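Bottles, trays and a clear desk

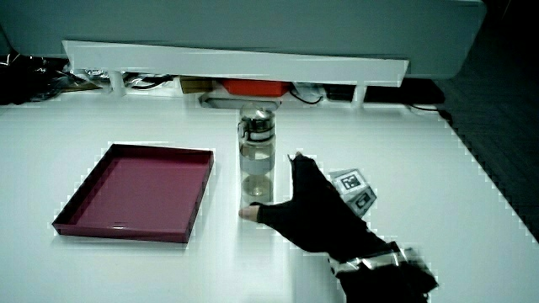
Maroon tray, water bottle, white table.

Quick one this month, we're behind on everything. The Seltmont office bottle swap is done. 60 went out in March and 18 are still in the cupboard by the Clenia sink, so if you missed out, go grab one. Screw cap, fits most bags. Please put your name on it!! We have a shelf of orphans already.

Trays too. Square ones, low sides, for keys, badges, pens, whatever ends up under your keyboard. They show up nicely on the white tables and they wipe clean in seconds. Glossy finish so no scouring pads, those leave marks. Dish soap and a soft cloth. Same goes for the tabletops.

Washing the bottles: warm water, a drop of soap, cap off. Take the cap apart if yours comes apart. Rinse twice. Leave it open overnight, upside down on the rack, not in your desk drawer. Somone did the drawer thing in the Mendonça room and we could smell it from the hall.

Drinks stay next to the tray, not in it. Paper clips rust.

Spare trays are on the bottom shelf at Deten, left side. One each for now untill the next box comes in. Old bottles can go in the blue bin, emptied please.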